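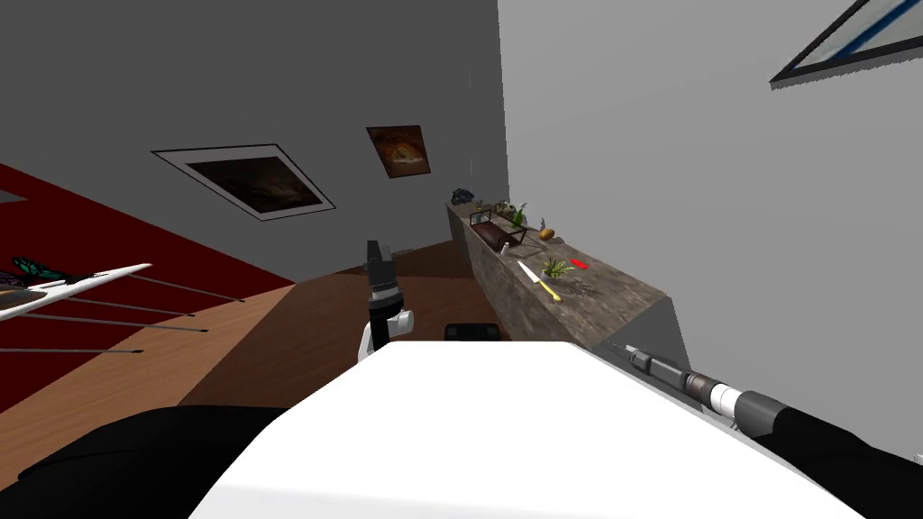

Knife run in Ustura, right gripper by the near end of the counter

**Handover task keeps going for the blade end**
247 views · 13 replies · Share

**gripfault_tom**
Need eyes on this before we move to hardware. Task is pick up kitchen knife, hand it over handle first. Bai policy, Ustura sim, nothing exotic. Instead of taking the handle it lines up on the blade, with the yellow handle sticking up at whoever's supposed to take it. Logs say grasp OK. No fault, no warning. That's the part I hate.

Ran 974 episodes overnight. Did not go through them all, the success flag is clearly junk so the totals mean nothing.

**wristflange**
What's the success check? If it's only "object center between fingers" then blade passes, handle passes, anything passes.

**gripfault_tom**
Pretty much that. Center between fingers plus height over the counter. Inherited it from the potato task and never touched it. My bad

**sonul_nightshift**
Handle up toward the person is kinda what you want for a handover tho? You hand someone a knife handle first. Holding it by the blade is how people do it.

**wristflange**
People do it with skin that tells them when it slips. This thing has two hard fingers and a force estimate thats off by who knows what. Blade slides, drops point down. On somebody's foot.

**sonul_nightshift**
Or you set it down on the counter and let them pick it up. Still say the blade grasp isn't the bug. Bug is it reporting OK when it doesn't know what it's got.

**gripfault_tom**
Could be both. Wrist view from the same setup:

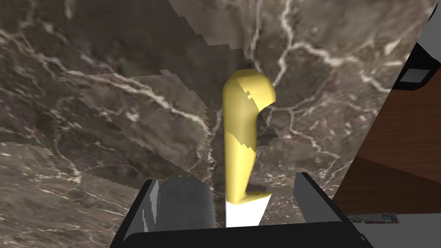
Does the e-stop still work in Ustura with the grasp check turned off?
The e-stop stops all arm motion whether the grasp check is on or off, but it leaves the fingers wherever they were.

**oltside_cellB**
Look at the blade, it's sitting way closer to the left finger and there's a gap on the right one. I wouldn't log that as a grasp at all. Contact on both fingers or it doesn't count.

Also the marble texture is breaking up all around the handle. If your policy reads RGB I'd retrain with a plain counter and see if the behavior changes.

**wristflange**
Texture is a red herring imo. Grasp scorer likes flat thin stuff, a blade is flat and thin. We had the same thing with spatulas at Sonulthorpe in October.

**oltside_cellB**
Maybe. Costs one run to find out — you're guessing, so am I.

**gripfault_tom**
ok plan:
- two sided contact before grasp OK
- keep-out zone on the blade mesh, handle only
- plain counter run on the side
- hardware stays locked until all that's in

**sonul_nightshift**
Keep-out on the blade is going to kill your success rate. Handle's rounded, the fingers slide off it. We lost up to 14 points when we did that.

**wristflange**
Then lose the points?? Rather have a robot that gives up than one that comes at me with a knife it isn't holding right. Use a dull dummy on hardware too. Rubber.

**gripfault_tom**
Dummy's ordered. Contact check is in as of 4 am, most of the old "OK" episodes I've replayed flip to fail. Will post the keep-out numbers when I have them, reward still needs fixing and i need sleep

9 likes · 2 shares · Report thread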